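What changed for us when the grippers came

5 Jun 2022

I promised to my colleagues that I will write something about our work at Istside before I forget how it was in the beginning. I am not an engineer. I came from the packing hall at Fankhauser, where I worked for many years, and English is my third language, so please be patient with me.

In the packing hall, automation was a thing which happened to us. One November we came back from the holiday and the line had a new machine, and four people from my shift were moved to another building. I do not say this was wrong, but we had no word in it. Now I am on the other side. I take the gripper in my hand, I pick up a small thing, I put it down in another place, and the recording goes to the people who train the Pirico arm. My hands are the teacher.

A small container is harder than it sounds. If you close the fingers too quickly, it turns. If you come from a bad angle, the fingers hide it from the camera and Shazia Durrani, who checks our recordings, sends it back with a short note. In my first week she sent back 23 of mine. I was a little ashamed, but she was always polite.
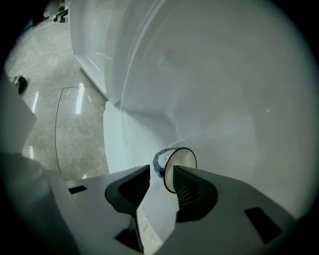 The body learns also

What surprised me the most is how tired the wrists become. In packing I was tired in the back and in the feet. With two grippers it is the forearms and the neck, for the reason that you look down the whole time. Lesego Cele asked for a pause after every 70 recordings, and the management agreed to it. I think this was the best change of the year, better than the new chairs.

We work two at a time in the same room, so you learn to watch the elbows of the other person. We also learned to speak less while we record, and this was difficult for Lesego!

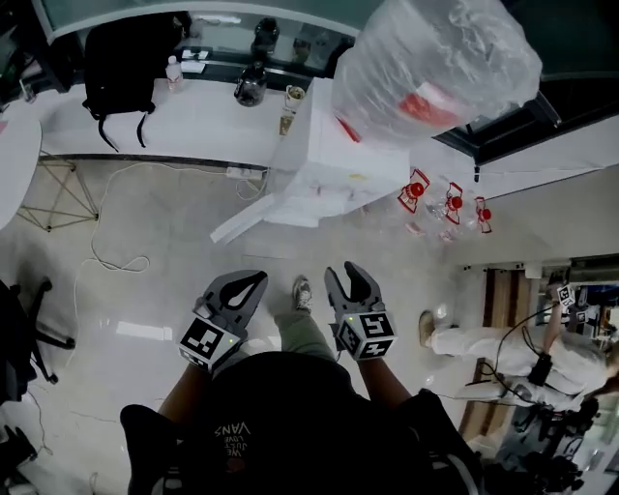
Two of us at work with the grippers, my colleague on the right.

My old friends from Fankhauser ask me if I am not teaching the machine to take their places. I have no good answer. Last month our group made 859 recordings, and I know that some of those movements are the same ones I did in the hall. I told them that I would like somebody from the packing hall to be asked before the Pirico arm goes anywhere near it. I have written this to the management also, and they replied that they will discuss it. When I hear more, I will write it on this blog.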